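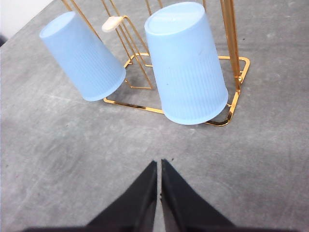 台面上的金色沥杯架

分类:居家生活 > 厨卫水电 > 水质与净水
最后更新:周三 22:17

【求泼冷水】软水机推销员刚走,我差点签了

楼主:青石板路
搬到Cikirska这边第一个冬天。玻璃杯洗完倒扣晾干,杯口一圈白印,对着窗户看特别明显,水壶底也是一层白。我老公在楼下广告栏看到Tondenik软水机的传单,打电话过去,当天下午人就上门了,叫Valdemar Dalsgaard,很客气,鞋套都自己带。

他在我家厨房做了三个演示。第一个,拿一支笔插进自来水里,读数很高,又插进他带来的一瓶水里,读数接近零。第二个,两个电极通电,自来水一会儿就变成黄褐色,还浮起絮状的东西,他那瓶水基本没动静。第三个,两个小瓶子滴肥皂液摇,自来水没什么泡,他那瓶泡沫顶到瓶盖。

说实话第二个把我吓着了,那颜色谁看了都不想喝。然后他拿出一张表,说装了以后热水这块能省40%的能源费,热水器寿命翻倍,皮肤变好,洗衣液少用一半。今天签还送一个厨房用的小滤芯。我老公笔都拿起来了,我说要再想想,他说优惠只保留到明天中午。

我就是觉得哪里不对,但说不上来。懂的人帮我看看,别客气。

2楼:老白开水
不对的地方就在“明天中午”。后天去问还是这个价,你信不信。

三个演示我分开说。那支笔测的是电导率,换算成一个所谓总溶解固体的数。水里有钙镁它就高,有钠它也高,跟干净不干净没有直接关系。你往他那瓶水里撒一点点食盐,读数马上上去,难道就有毒了?

电极那个是老把戏了。其中一组电极是铁的,通电以后铁自己溶出来,变成氢氧化铁,就是你看到的黄褐色。颜色来自电极。他那瓶是几乎不导电的纯水,电流过不去,当然没动静。而且这里有个大漏洞:离子交换软水机出来的水照样导电,放进那个电极里一样变黄。他拿来对比的根本就不是他要卖给你的机器出的水。

肥皂那个是真的,硬水确实不起泡。三个里就这一个和软水机有关系。

3楼:青石板路(楼主)
回2楼:等一下,所以他那瓶是什么水?他说是“处理后的水”。

4楼:老白开水
大概率是反渗透或者蒸馏水。你问他一句“这瓶是不是从你卖的这个型号里接出来的”,看他怎么答。

5楼:瓦片上的猫
每次有人发这种帖,楼下就一片“都是骗局”。我家装了软水机,淋浴房玻璃再也不用拿刮刀刮,水壶也不用除垢了。演示夸张归夸张,东西本身是有用的。别把推销员和技术混在一起骂。

6楼:老白开水
回5楼:我没说技术是骗局,离子交换把钙镁换成钠,原理清清楚楚。我说的是他拿来证明的东西证明不了他说的话。一个产品本来有用,卖的人还要靠变色的水来吓人,那我对他表上其他数字也要打个问号。

7楼:半碗凉面
楼主先别讨论演示了,最基本的问题没人问:你家水到底多硬?不知道硬度就讨论要不要软水机,等于没量体温就讨论吃哪种退烧药。

去供水公司网站输邮编,一般能查到你那个片区的硬度。或者药店、建材店买试纸,便宜得很。推销员带来的试纸就算了。

8楼:青石板路(楼主)
查了,网站上写我们这片是“中等偏硬”,没到最高那档。Dalsgaard先生说我们是“全区最硬的几条街之一”。

9楼:半碗凉面
呵呵。

10楼:Floor Kuipers
各位好,我中文是学的,写得不好请原谅。我以前在房屋管理公司上班,处理过很多这种投诉,补充几点。

一,如果你是租房,入户管道上装任何东西都要房东书面同意。很多人签完了才发现不能装,定金要不回来。

二,上门推销签的合同,很多国家有冷静期,可以无理由撤销。但是你主动打电话请他来的,有些合同会写“应客户要求上门”,到时候他们会拿这句话跟你吵。要看清楚有没有这一行,也要看当地法律怎么讲。

三,问清楚维护。机器要加盐,树脂要保养,如果长时间不用要冲洗。我见过有人出门一个夏天,回来直接用,味道很差。

11楼:青石板路(楼主)
谢谢Floor!中文比我老公写得好。我们是自己的房子,但是公寓楼,入户总阀在走廊的管井里,不在屋里。这个Dalsgaard先生完全没提,他只看了厨房水槽下面。

12楼:锅底灰
那他打算装哪儿?只装水槽下面的话,热水器和淋浴的水根本不经过它,那张表上的热水省40%是怎么省出来的?

13楼:老白开水
12楼问到点子上了,我刚才光顾着说电极,漏了这个。

再说这40%。水垢确实影响加热,但影响多大要看热水器类型、水温、垢有多厚。电加热棒泡在水里,棒上结了垢,热量最后还是进了水里,主要是棒子过热容易坏,费电没有他说的那么玄。燃气的换热器结垢,热量会从烟道多跑掉一些。能做到40%的那种情况,你得先把一台机器糟蹋到快报废,再和全新的比。请他写进合同,写“达不到退款”,看他写不写。

14楼:瓦片上的猫
合同里谁会写这种东西啊,你买冰箱人家给你写省多少电吗?

15楼:老白开水
冰箱有统一测试的能效标签。他有什么?一张自己打印的表。

16楼:瓦片上的猫
行吧,这条我认。但是皮肤那条我有体会,我女儿冬天小腿痒,装了以后好多了。

17楼:半碗凉面
也可能是冬天过去了。我没有抬杠的意思,但你装完以后有没有换沐浴露、少洗热水澡、开加湿器?一个家里同时变的东西太多了。硬水和湿疹的关系有人研究过,给已经有湿疹的孩子家里装软水机做过对照试验,结果没看出比不装的好。你女儿好了是好事,但拿来劝别人花钱就有点虚。

18楼:瓦片上的猫
加湿器……确实是那年买的。好吧。淋浴房玻璃总不会是加湿器擦的吧。

19楼:半碗凉面
玻璃我完全同意,哈哈。

20楼:小满未满
插一句别的。我没装软水机,网上买了一个夹在水管外面的磁环,Fomport上一搜一大堆,评价全是五星。装上之后水壶该白还是白。去找卖家,说“磁化后的水垢是松软的,一擦就掉”。我以前的也是一擦就掉啊,倒点白醋的事。

21楼:老白开水
磁环就不用讨论了。钱能退就退,退不了吸冰箱上。

22楼:工具箱小李
我倒觉得磁的和电子的不能一棍子打死,工业循环水上有人用,有些报告说有效果。

23楼:老白开水
有些报告说有,有些说没有,条件换一下结果就反过来,而且工业那边是反复循环的水,和家里拧开龙头流一遍就走的情况差远了。你要是有家用条件下别人能重复出来的测试,贴出来我看,我可以改口。

24楼:工具箱小李
手头没有,回头找找。

25楼:锅底灰
说说我的土办法,楼主的问题不就是杯子上有白印吗。白印是水自己晾干留下的,水走了钙留下了。洗完用干布擦一遍再放上架子,印子就少一大半。已经有的,柠檬酸兑温水泡一会儿,冲掉。一袋柠檬酸够用很久。为了杯口一圈白印去改入户管道,我反正下不了这个决心。

26楼:青石板路(楼主)
我也知道擦干就行……就是懒,洗完往架子上一扣就走了。我婆婆来的时候拿起杯子对着光看,不说话,比说话还难受。

27楼:锅底灰
那你要解决的问题不在水里,哈哈哈。

28楼:小满未满
洗碗机的话,看一下盐和漂洗剂是不是加够了,机器里硬度档位有没有按你那边的水调。我家师傅来看过,说一直是出厂设置。盐我用的Vandenberghe,换过超市自有的,看不出差别,所以别听人说一定要买哪家的,只要是洗碗机专用盐就行,别拿厨房的食盐倒进去。

还有一种白是擦不掉的,杯子摸上去发毛,那是玻璃被腐蚀了,和水垢两回事,有时候水太软、洗涤剂太多反而会这样。拿醋试,醋擦得掉是垢,擦不掉就是玻璃坏了。

29楼:青石板路(楼主)
刚去试了,醋擦得掉。松一口气,这套杯子是结婚时候朋友送的。

30楼:不吃香菜
问个外行问题,软水能喝吗?听说全是钠。

31楼:半碗凉面
钠会增加,加多少看你原来的水多硬。一般人问题不大,要严格控盐的、给婴儿冲奶粉的,问医生,或者厨房冷水单独留一路不经过软水机。正经安装的会主动问你这个。楼主,他问了吗?

32楼:青石板路(楼主)
没有。他问我们家几个人洗澡。

33楼:不吃香菜
那硬水喝了会不会得结石?我妈天天念叨。

34楼:半碗凉面
目前的说法是饮水里的钙对健康人没有这个问题,容易长结石的人要紧的是多喝水。让阿姨少转点群里的文章。

35楼:工具箱小李
我再替Tondenik说句公道话,我不是他们的人啊。邻居家装的就是这个牌子,2年质保,中间控制阀坏过一次,打电话来换了,没收钱。机器是正常机器。问题是上门价比我在安装师傅那里问到的贵出一大截,东西差不多。

36楼:老白开水
所以还是那个意思。真要装,自己找水暖师傅报价,把机器、安装、旁通阀、排水管、每年的盐和保养全列出来,找2家比一比。只报机器价的不算报价。

37楼:瓦片上的猫
这条我双手赞成。我当年就没比,签得太快,后来知道同事家便宜多少,气得一个礼拜没睡好。

38楼:半碗凉面
猫姐你前面怎么不说这个……

39楼:瓦片上的猫
丢人嘛。

40楼:青石板路(楼主)
来更新。刚才Dalsgaard先生打电话来,我照着大家的问题一条一条问。

演示用的那瓶水是不是这个型号出的水?他说是“同等品质的纯净水”。
厨房水槽下面装,淋浴的水怎么软化?他说要安排技术人员评估,可能需要另外报价。
40%的依据?他说是“总部的数据”,我请他发给我,他发来一份78页的PDF,我翻到现在,没找到热水器,前面全是公司历史和树脂照片。
冷静期?他说没有人会后悔的。

然后优惠可以延长到月底了。

41楼:老白开水
“明天中午”变月底,还挺快。

42楼:Floor Kuipers
“没有人会后悔”不是法律回答。如果以后还联系,请他用邮件写,不要在电话里答应任何事情。有些公司会录音,你说一个“好”,他们就说你同意了。

43楼:工具箱小李
PDF能不能发上来?我倒想看看。

44楼:青石板路(楼主)
有他的联系方式水印,我就不发了。总之先不签。柠檬酸明天去买,洗碗机的档位让我老公去看说明书,他说说明书搬家的时候扔了。

45楼:小满未满
型号贴在门的侧边上,搜型号能下载到。

46楼:不吃香菜
我妈看了这个帖子,问那个磁环吸冰箱上牢不牢。

47楼:小满未满
挺牢的,我现在夹电费单。

返回顶部 | 版规与投诉 | 联系管理员 | 帖子内容归发帖人所有,转载请注明出处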